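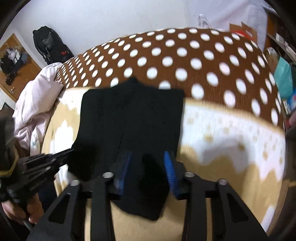
A black sock, laid out on the bed.

Twelve Months Without New Clothing: A Report

Posted by Veronika Dudás, Monday, September 16, 2024

Readers of this site will recall that in the fall of last year I announced a suspension of all clothing purchases for a period of twelve months. The period has now ended. The following is a statement of how the suspension was carried out, where it was set aside, and what arrangements will apply in its place. Several readers have written to ask for such a statement, and I regret that it was not ready in July as first promised.

Background

The decision was taken after I moved from the house on Carver Street to my present apartment, which has one closet. In preparing for the move I drew up a list of everything I owned that could be worn, excluding underwear and socks. The list came to 113 items. I had expected a much lower figure and went through the list a second time with a pencil, without much effect on the total. Many of the entries were things I had bought for a version of my life that had ended some time before: office skirts from the years at the county records department, a quantity of black trousers that differed from one another only in the hem, and a ski jacket. I have not skied since college.

It seemed to me that a person in this position did not require any further clothing for the time being, and that it would be useful to find out what happened if none was acquired.

Terms

The terms were published here at the time and are repeated for the convenience of newer readers. No garment, shoe or coat was to be bought new. Secondhand purchases were counted as purchases and were likewise excluded. Gifts could be accepted, though family members were informed in advance that none were sought. Repairs and alterations were permitted without limit. Underwear and socks were exempt on grounds of common sense, and I received no objection on that point from anyone except my brother, who thought it weakened the whole undertaking.

Exceptions granted

Four exceptions were made over the course of the year. The first was a pair of winter boots, bought in the cold spell after New Year's when the sole of the left boot split across its full width on the post office steps. The shoe repair shop, Malletti, examined it and declined the job. Mr. Malletti was courteous about it and did not charge me for the visit. The replacements are brown and rather stiff.

The second was a dress for my cousin's wedding. I am not satisfied with my own reasoning in this case. I owned at least one dress that would have served, and I persuaded myself otherwise over a single weekend, with the help of the wedding invitation, which used the words "garden formal." On the day, guests wore all kinds of things. The dress came from Plindis, the consignment store on the square, and I have worn it once.

The third was a raincoat, bought while traveling. The circumstances were described in an earlier post and I will not go over them again.

The fourth was a set of thermal undershirts. A reader pointed out that these might fall under the exemption for underwear. I have considered the argument and prefer to leave them recorded as an exception.

Repairs and alterations

The greater part of the year's activity took place under this heading. I came to it with little skill. My grandmother taught me to sew on a button and to darn over a wooden mushroom, and my training ended there. In the first months I ruined a gray cardigan by trying to shorten its sleeves from the wrong end, and anyone considering similar work on knitwear is advised to read the instructions through to the last page before picking up scissors.

After the cardigan I took the more difficult items to Oyelaran Tailoring, which occupies the second floor above the pharmacy. Mrs. Oyelaran took in two of the office skirts, relined the good wool coat, and told me plainly that the green jacket was not worth her time or my money. Her prices are fair and are posted on the wall. Work is returned on Thursdays. The stairs are steep and there is no elevator, which readers with limited mobility will wish to know before visiting; she will send someone down to the door if telephoned beforehand.

I have since improved to the point where I can replace a zipper in a skirt, turn up a hem that stays up, and patch the elbow of a sweater so that it appears to have been intended. Trouser zippers remain beyond me. The evening class at the Nundutum Center was of considerable help in this. It ran for six sessions, and the instructor was strict about pressing seams at every stage, a habit I had always considered optional and now do not.

Disposal

It was never part of the terms that anything should be given away. In practice, a good deal was. Wearing the same clothing in rotation made it clear fairly early which pieces I reached for and which I was merely storing, and by spring I had begun to set the second kind aside in a box by the door. The ski jacket went to my niece. The black trousers were reduced to the pair that fits. Some of the office clothing was taken by a former colleague who is about my size and still has an office to wear it to.

The green jacket has been kept. I am aware of Mrs. Oyelaran's view.

Cost

I am asked about money more often than about anything else, and I must disappoint those who hoped for a table. I kept the receipts for the repairs in an envelope and the envelope was lost in the spring cleaning. My impression is that I spent less than in an ordinary year, and that the boots and the coat lining between them made up most of it. I would not recommend a suspension of this kind to anyone whose chief object is saving. A budget would do the same work with less fuss.

Observations from others

During the first weeks I was concerned that my clothes would be noticed. I attended the same monthly meeting in the same blue blouse all winter, and the subject was raised once, by a woman who wished to know where she could buy one like it. I was unable to tell her. The label had been cut out years ago, it having scratched.

Arrangements from this date

The suspension will not be renewed in its original form. From today, an item may be bought when one of the same type has worn out and Mrs. Oyelaran or I have failed to repair it. Browsing is discouraged. The consignment store may be entered for the purpose of dropping things off.

I have one purchase in view under the new arrangements, a plain navy cardigan to replace the gray one, and will report on it when it has been made. Comments remain open below. Questions about the raincoat should be left under the raincoat post, where there is already a long discussion of waterproofing sprays that I have not been able to follow in full.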